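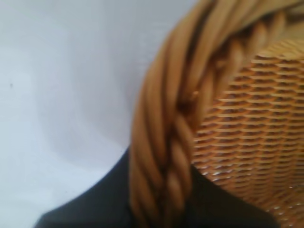
*A borda do cesto, vista de muito perto.*

# Procuram-se pessoas que arrumem a casa melhor do que uma máquina

A Sereck está a recrutar participantes para um estudo comparativo sobre tarefas domésticas e de loja. Interessam-nos pessoas que arrumam, dobram, guardam e repõem prateleiras todos os dias, por profissão ou por não terem outro remédio. Experiência com robôs não é preciso. Desconfiança em relação a eles é bem-vinda.

Convém dizer já de onde partimos. Nos últimos anos vimos muitos vídeos de máquinas a arrumar cozinhas, quase todos acelerados, quase todos cortados no momento em que a coisa ia começar a complicar-se. O projeto Manole quer uma resposta mais modesta e mais útil: em que tarefas concretas é que um par de braços mecânicos já serve para alguma coisa, e em quais continua a ser mais rápido chamar alguém. A nossa aposta, antes de ver os resultados, é que a segunda lista será bem mais comprida. Se estivermos enganados, publicamos isso também.

## O que vai fazer

Cada participante realiza 40 tarefas curtas numa bancada, as mesmas que são dadas às máquinas. Não há truques. Pôr um objeto num cesto, tirá-lo de lá, mudar o cesto de sítio, dobrar uma toalha, fechar uma caixa de cartão, alinhar frascos numa prateleira. Metade das tarefas vem de casa e a outra metade do chão de loja.

Depois assiste às gravações das tentativas feitas pelos braços e classifica cada uma numa folha simples:

- a tarefa ficou feita, ficou meio feita ou não ficou feita;
- aceitaria aquele resultado em sua casa ou no seu turno;
- quanto trabalho teria a corrigir o que a máquina deixou.

A terceira pergunta é a que mais nos interessa. Um fabricante conta como sucesso um objeto que caiu dentro do cesto. Quem trabalha em limpezas ou em reposição quer saber se o cesto ficou direito, se a borda aguentou o aperto e se alguém tem de lá voltar a seguir.

O vime e os seus imitadores são um bom caso. Qualquer pessoa pega num cesto destes sem olhar, pela borda entrançada, e ajusta a força quando sente o material ceder. Para uma pinça rígida, a mesma borda é uma superfície curva e irregular, onde os dedos podem escorregar ou prender-se numa fibra solta.
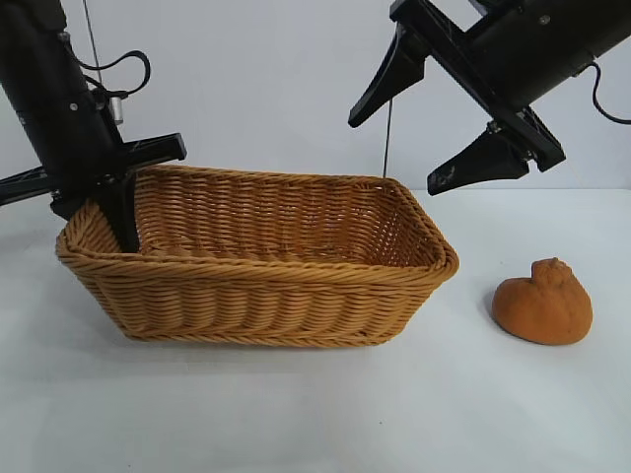 Também pedimos que pense em voz alta enquanto trabalha. Muito do que se faz com as mãos não aparece em manual nenhum: virar ligeiramente o cesto antes de lhe pegar, segurar com uma mão e empurrar com a outra, desistir de uma pega má antes de ela falhar. Queremos essas decisões por escrito, nas palavras de quem as toma.

## Quem procuramos

- Maiores de 18 anos, sem limite superior de idade.
- Pelo menos 2 anos de experiência em limpezas, lavandaria, reposição, armazém, cuidados ao domicílio ou gestão da própria casa. Esta última conta tanto como as outras.
- Português falado com à-vontade. As folhas podem ser preenchidas com ajuda.
- Disponibilidade para duas sessões em novembro, de manhã ou a partir das 18h.

Canhotos são especialmente procurados, tal como pessoas com força ou mobilidade reduzida numa das mãos. Quem trabalha para empresas que vendem robôs ou programas para robôs não pode participar.

## Condições

As sessões decorrem nas instalações da Sereck em Costitz. Cada uma dura uma manhã ou um serão, com pausa e refeição ligeira. A compensação é de 900 coroas pelo conjunto das duas sessões, paga no final da segunda. As deslocações a partir de Sillaseck são reembolsadas à parte, contra recibo.

Gravamos as mãos e a voz. A cara não. Pode sair a qualquer momento e pedir que apaguemos as suas gravações até à publicação do relatório.

Uma pergunta que nos fazem sempre: estes dados servem para treinar a máquina que me vai tirar o lugar? Neste estudo, não. As gravações servem para comparar e ficam fora de qualquer treino, o que está escrito no consentimento, em letra do mesmo tamanho que o resto. Sobre o que outras empresas farão com ideias parecidas não podemos prometer nada — e desconfie de quem lhe prometer.

## Como candidatar-se

Envie uma carta curta ou deixe-a na receção, com a referência **Manole 827**. Diga-nos que tarefas faz habitualmente, que horário prefere e qual é a tarefa que, na sua opinião, uma máquina vai demorar mais tempo a fazer como deve ser. Não pedimos currículo nem fotografia.

Respondemos a todas as candidaturas, incluindo as que não forem aceites. Quem ficar de fora por falta de vaga pode pedir para receber o relatório quando estiver pronto.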